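Cell 5 notebook, Rendico assembly bench
7 April 2022
Entry by Leidy Ríos. Also in: Aníbal Cabrera, Cristian Cusi (morning only)

Carrying on from Gerardo's note about the left hand closing late. He had put it down to the finger tendons. I don't think it is that. Ran the open and close cycle with nothing in the hand, 11 times, and the delay was there only when the forearm was rolled inwards. With the arm held straight out it closed on time every go. So the hand is probably all right and the trouble is further up.

Powered down, arms on the rests, lock on the supply. Aníbal took the strain off the left cable and we followed it back to the clamp on the stand. The clamp had been done up hard on the jacket and there was a flat spot under it. Moved the cable along so the flat part is out of the clamp and left more slack in the loop. If the fault comes back the next thing is to change the cable. We have one spare in the Gilbert drawer and Yesenia has asked Sellano for a price on two more.

Cleaned the board with a dry cloth and put it back to the tape marks. Please stop using the spray on it – it lifts the printed outlines and then the part finder starts guessing. The blue parts can be washed, the board can't.

Homed both arms, then went to the peg check. Left hand goes to the small peg, right hand parks high and stays out of the way until the left has reported. Speed limit at 5 per cent for all of this.
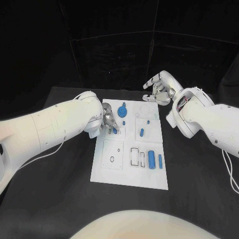 Peg check, left hand at the small sub-plate, right hand parked above the board.

The wrist housing on the right arm is open on purpose for now. Cristian wants to get at the wires again when the new ties come, so leave it, but nobody is to run that arm above the setup speed until it is closed. I have put this on the whiteboard as well. When rolling the right wrist by hand, look at the red wires first and stop if they go tight.

Values after homing, left arm: the wrist roll offset was 312 in the old file and I have kept it. Tried a lower one and the fingers came down on the near side of the peg, so went back. The grip timeout was 600 ms, also unchanged. I don't want to hide the delay by making the timeout longer, which is what happened at Hostimard and it took them weeks to find the real fault.

After lunch (Cristian gone by then) moved on to working both arms over the board together. The thing to watch is the order. If the right hand goes low while the left is still coming in from its corner, the two planned paths get close and the controller drops to a hold. It did this twice. Changed the sequence so the left gets to its hover point and waits there, and only then does the right go down. No holds in the runs after that, but we only did a few and I would like to see more before calling it fixed. 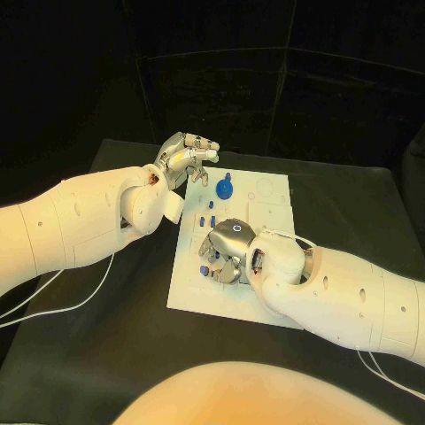 Both arms over the board: left hand hovering at the upper left corner, right hand down on the lower left part.

Aníbal asked whether the right hand should be pressing on the board at all. In the contact step, yes, lightly. The force limit is set in the hand file and not in the arm file, so if anyone copies the arm settings over from the other cell they will not get it. Check both files. I would prefer to have it in one place but that is a job for when Gerardo is back.

Another point on the contact step: the fingers cover a good part of the board from the head camera, so the part finder should not be asked for anything down there until the hand has lifted. I have moved the look step to after the lift. It costs a little time per cycle and I can live with that.

Left to do:
Repeat the open and close cycle with the forearm rolled in, from cold, first thing tomorrow.
New ties for the right wrist, then close the housing (Cristian).
Check the clamp on the right side for the same flat spot. Did not get to it.
Print a fresh set of tape marks, the near left one is peeling.
Write the new arm order into the start-up sheet. Yesenia has the master copy.

Both arms back on the rests, supply locked off, key in the usual drawer.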